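Retail Display Basics, Unit 4: The Small Counter Display
Course handout, updated 12/10/2025

Read this before the practical. You will need it again for the written exercise, so keep your copy. Unit 2 covered wall shelving and end caps. The practice products and fixtures are in the Flinditz cabinet at the back of the room.

1. What a counter display is for

A counter display holds things people did not come in to buy. Candy, cookies, crackers and small boxed goods are the usual stock. The customer is standing still, has a hand free and has a short time to look. Most of the decisions you make about a counter come from those facts.

The items should be small, easy to recognize from the wrapper, and easy to pick up without moving anything else. If a customer has to lift one product to reach another, the display needs to be changed.

2. Fixtures

In this unit we use four kinds: bin, basket, tray and tiered stand. The Bralimine catalog calls the last one a "step riser." Either term is fine in your written work.

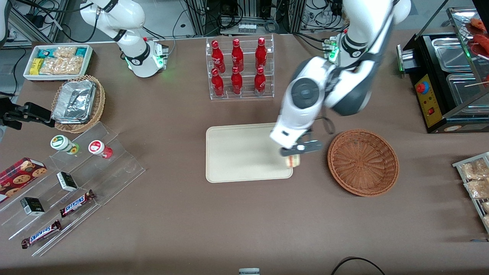
Fig. 1. Counter layout with bin, round basket, tray and clear tiered stand.

Bins are for bagged snacks. Bags do not stand up well by themselves and they slide when stacked. The walls of a bin hold them in place. In Fig. 1 the clear bags of crackers fill the middle of the bin, with teal wrappers at the two ends. Putting a strong color at each end helps the customer see where one group stops.

Baskets suit light items with an uneven shape. A round basket takes up more of the counter than it looks like it will, so measure before you place it. Do not push it into a corner.

Trays are for single food items, such as a sandwich. Keep the tray level and leave space on all sides of it.

Tiered stands are for bars and small boxes. Each step gives a row its own height, so the back row is not hidden by the front row. Condiment shakers can go on an upper step, where the labels and cap colors can be read from a distance.

3. Facing

"Facing" means turning the product so its main label points at the customer. It is the part of the exercise where most marks are lost. Check the following for every item:

- The brand name reads right side up.
- The front panel is showing, with the barcode and small print turned away.
- Boxes of the same product all stand the same way.
- Bars lie parallel to the shelf edge.

Go through the display once from the customer's side of the counter. Then go through it from above, leaning over if you have to. Errors that are hard to see from the front are easy to find from above.

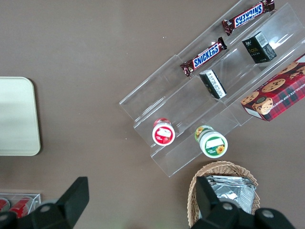

Clear acrylic is the most common material for a stand of this type. It lets the counter color show through and does not compete with the wrappers. It also shows fingerprints and dust. Wipe it with a soft cloth before stocking. Paper towels will scratch it over time.

Wrapped bars are light and turn easily on a smooth shelf. After a few customers have handled a row, expect to find some bars reversed. In a working store, face the counter every 60 minutes, and more often at lunch.

4. Practical exercise

Work in pairs. You have 40 minutes.

a) Sketch the counter and mark where each fixture will go.
b) Place the fixtures before any product.
c) Stock from the back to the front.
d) Face every item.
e) Trade places with another pair and write down their facing errors.

Hand in the sketch and the error list together. Put both names on each sheet.

5. For next time

Read the Nondby case study in the course packet, pages on counter layout only. Bring one receipt from a store where you bought something at the counter that you had not planned to buy.

Contact the course office | Copyright Carrier Retail Training | Back to top

This site uses cookies to remember your settings. Accept | Manage preferences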